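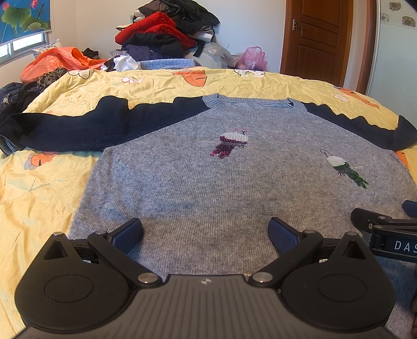
Two hand-held grippers at a knitted sweater laid out on a bed.

Revised practice for garment work in homes

The Pendstead Institute has adopted a revised edition of the Pluvulau Guidelines, the set of working rules that governs recording with hand-held grippers in private homes. The new edition takes effect on 16th April and applies to all member groups from that date. Sessions already booked under the earlier edition may be completed under it, provided that they end before June.

The revision was prepared by the Institute's standards office together with the Dwivedi Laboratory, which has carried out most of the garment sessions reported to us so far. It draws on the written comments of 17 member groups and on a review of 76 session reports. Members who sent comments will receive a separate note showing how each was dealt with.

What has changed

The earlier edition was written mainly for kitchens. It assumed a hard work surface, a small number of rigid objects and a fixed layout that could be restored between takes. Clothing meets none of those conditions. A sweater with long sleeves and an open ribbed collar will lie differently each time it is put down, and a bed gives way under it. Many groups had drawn up rules of their own to cover the gap. Some of these were sound and have been taken into the new text with little change. Others conflicted, and the resulting recordings could not be compared with one another.

Section 3 of the Guidelines has therefore been rewritten in full. The principal points are set out in the following paragraphs. Members should consult the complete text before planning a session.

The room

Operators are to record rooms as the household keeps them. Piles of clothes, bags, bedding and other belongings near the work area are to stay where they are unless they create a hazard or the resident asks for them to be moved. The earlier edition recommended a cleared background, and several groups had been spending a good part of each visit tidying. That recommendation is withdrawn.

The work surface itself is a different matter. A space large enough for the garment to be spread with both sleeves extended should be free before the first take. Patterned sheets are permitted and need not be covered. Where the sheet and the garment are close in color, the operator notes this in the session report and carries on.

Daylight is likewise accepted. Blinds and curtains are left to the resident. If the light changes a great deal in the course of a task, the take is kept and the change is noted.

Privacy

Before recording starts, the resident is invited to look over the room with the operator and to remove anything that he or she would prefer to keep out of view. The operator should mention letters, medicine labels, photographs and screens by name, as these are the items most often overlooked. The resident may ask at any time for a recording to be deleted, and the request does not need to be explained.

Underwear and children's school clothing are excluded from all garment sessions. This rule was already followed by most groups and is now part of the text.

Hands and forearms may appear in recordings. Faces may not, and a take in which a face appears is to be deleted on the same day. Mirrors and glossy cabinet doors deserve particular attention here – a number of the reports reviewed described a face seen only by reflection.

The garment

Each garment is given a short written entry before it is handled. The entry states the type of garment, the kind of fabric in everyday terms (knit, woven, quilted, padded), and any feature that a gripper could catch or pull. Embroidery, loose stitches, lace, beads, zippers and drawstrings all fall under this last heading.

For embroidered knitwear, the Guidelines now state where the fingers may close. Plain areas of the body, the hem, the cuffs and the shoulder seams are suitable. The stitched motif is avoided, both as a grasping point and as a place to rest the tool. Should a thread be caught, the operator stops, opens the fingers fully and frees the thread by hand with the tool held still. The take is marked as interrupted and is not repeated on the same garment.

Garments that belong to the household are handled only with the resident's consent, given item by item. A group may bring its own clothing instead. Items brought from outside must be washed before each visit and carried in a closed bag.

The tool

Fingers are to be fully open at the start and end of every take. The pads are wiped before the first garment and again whenever lint can be seen on them. Pads with worn texture are replaced before the visit, and the replacement is entered in the tool log.

All pins, pivots and screws on the linkage are checked by eye and by touch before the tool is brought near fabric. A raised screw head will snag a fine knit very readily. The review found that this check was made in nearly every laboratory and left out in nearly as many homes, where operators were working from a carrying case and under some pressure of time. It now appears on the first page of the visit checklist.

Where two grippers are used together, each must keep the same hand assignment for the whole session. Left and right tools are labeled as such in the log. If one tool has to be changed partway through, the session is closed and a new one opened. Tools are set down on a flat surface between takes, away from the edge of the bed, and never on top of the garment.

Session length

No operator may record for more than 50 minutes without a break. The limit on the total number of takes has been raised, and a single household may now contribute up to 700 over the life of a project. Projects that expect to exceed this figure must apply to the standards office before the first visit.

The task sequence

The Purkov sequence remains the reference order for upper-body garments: spread, smooth, fold the first sleeve, fold the second sleeve, fold the body, turn, place. It consists of 7 steps, and the names of the steps are fixed. Groups may leave out a step if the garment does not call for it. They may not rename steps or combine two of them under one label.

Some members asked that failed folds be discarded. The Institute has decided against this. A sleeve that slips from the fingers, or a fold that opens again when released, is part of the ordinary handling of clothing and the take is to be kept with the label "incomplete." Only takes that raise a privacy or safety concern are deleted.

There was also discussion of whether operators should correct a garment by hand between steps. The text allows this between takes only. Within a take, all contact with the garment is made by the tool, apart from the case of a caught thread described earlier.

Reporting

The session report has been shortened to two pages. It must be completed before the operator leaves the home, and a copy is left with the resident. Reports written afterward from memory will no longer be accepted. The report contains the garment entries, the tool log, any interruptions, the condition of the light and a signed statement that the resident looked over the room beforehand.

Damage to a garment, however slight, is reported to the standards office within two working days. The group concerned bears the cost of repair or replacement. Members are reminded that this obligation covers pulled threads and stretched collars as well as tears.

Training and inspection

Operators who hold a current kitchen certificate will need to complete a short garment supplement before their first home visit under the new edition. The supplement is offered at Pendstead and may also be given on site by any member group with a qualified trainer. It includes supervised practice with at least one ribbed knit, one padded item and one light woven shirt.

The standards office will begin inspecting garment sessions in June. In the first round, inspectors will give written advice only. Groups wishing to be visited early should inform the office, stating the type of garments they expect to handle and whether one tool or two will be in use.

Two matters have been held over for the next edition. The first is the treatment of wet laundry, on which too few reports were received. The second is the labeling of bedding and other large flat items, where the Purkov sequence does not fit well – comments from groups with experience of sheets and quilts would be particularly welcome.

Copies of the Guidelines, the visit checklist and the new report form are available to members from the standards office on request. Earlier editions of the report form should be withdrawn from use.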